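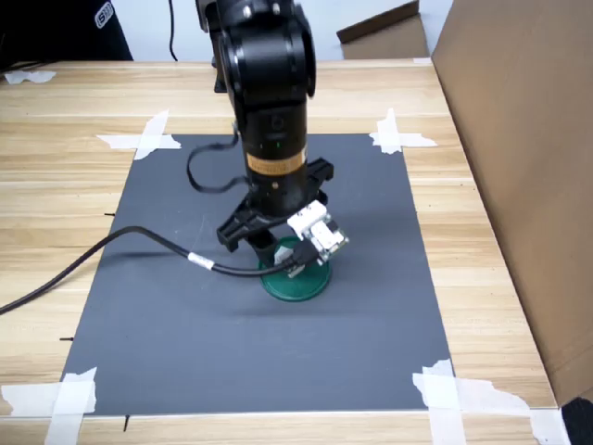

Home | News | Bench Notes | Safety | Archive | Contact

Bench rules for the small arms, revised

September 2024

Quick one this month, we're short on space and shorter on time. The bench rules got rewritten over the summer and they apply to every Stelero site now, both floors at Orellana included. Old laminated sheets go in the recycling. If yours still says "Zurero draft" in the corner it's two versions out of date.

What changed, in order of how often people have been asking.

Cables. Biggest section by far. We went back through the stoppage log from January on, 621 entries, and 104 of them were a cable. Snagged on a finger, pulled out of a connector, wrapped round the wrist after a long rotation. So: any cable that runs to something mounted on the gripper needs enough slack for the full reach of the task, and you check it by jogging the arm slowly to every corner of the work area before you run anything. Every corner. Not just the two you plan to use. Slack loops stay on the outside of the forearm and must not hang lower than the fingertips at any pose. Tag each cable near the gripper end. Tag says what it is and which port it goes to, nothing else. No dates, no initials, we couldn't read them anyway.

Connectors. If a board or sensor is on the gripper, its plug should not be carrying the weight of the cable. Clip or tie it first, then plug it in. Whoever changes the sensor rechecks the clip. Don't leave it for the next shift.

Mats. Plain, matte, dark or light but one color per bench, and write down which. Fix all four corners. Tape is fine for anything running less than a week, over that use the clamps from the Steltgate cabinet. Loose tape ends get pressed down or cut off before a run, and a corner that has lifted once gets fresh tape, don't just smooth it back. Mark the mat's position on the table so it can go back to the same spot. Pen is ok. If the mat shifts off its marks mid session, stop, reset, and note it in the log with the run number. Several of you were nudging it back by hand with the arm live. Please don't.

Speed. First pass on any new object is at 25 percent of normal speed or lower. That covers round and flat things as well, even the easy looking ones. Flat objects are where fingers hit the table, becuase the approach height gets set once for something tall and then forgotten. Check the height again every time the object changes. Write the new number on the run sheet.

People. One operator per arm, named on the sheet. Operator has the stop button within reach the whole time, sitting or standing, whichever. Anyone else near the bench stays outside the reach line while it's moving. Badges, lanyards and loose sleeves tucked away before you lean in to place anything. Hands go in only once the arm is paused and the operator has said "paused" out loud. Yes out loud, even if it's just you two.

Side panels. Cardboard is allowed as a visual screen, to keep the background plain or keep glare off the bench. It is not a guard and doesn't count as one on the risk form. Some 2 or 3 sites had it down as a guard. Those forms need redoing, the Orellana ones first. Stand panels outside the arm's full reach and fix the foot so they can't fall inward. Empty boxes and packaging off the table before the run starts.

Lights and status. Look at the indicator before you reach in, and know what the colors mean on your own model, they are not the same across all the arms we have. The chart is being reprinted with the newer models added. Until then ask the bench lead.

Logs. Same form as before, one new box: "cable check done, y/n". If it's n, you don't start. Forms with the box blank will come back to you. Near misses go in the same log as stops, they used to have there own sheet and it was always empty.

Not changed: eye protection for the two larger cells, the end of day power down order, and the rule on drinks (no).

A few questions came in about whether any of this replaces the site risk assessment. No. It sits under it. If the two disagree, follow the stricter one and tell us which line, so we can fix the wording in the next round.

Printed copies are at the Steltgate front desk, ask for the yellow sheet. Corrections to the bench notes inbox by the last Friday of the month please. The section on two-arm setups is still being argued over and will go out seperately when it's ready.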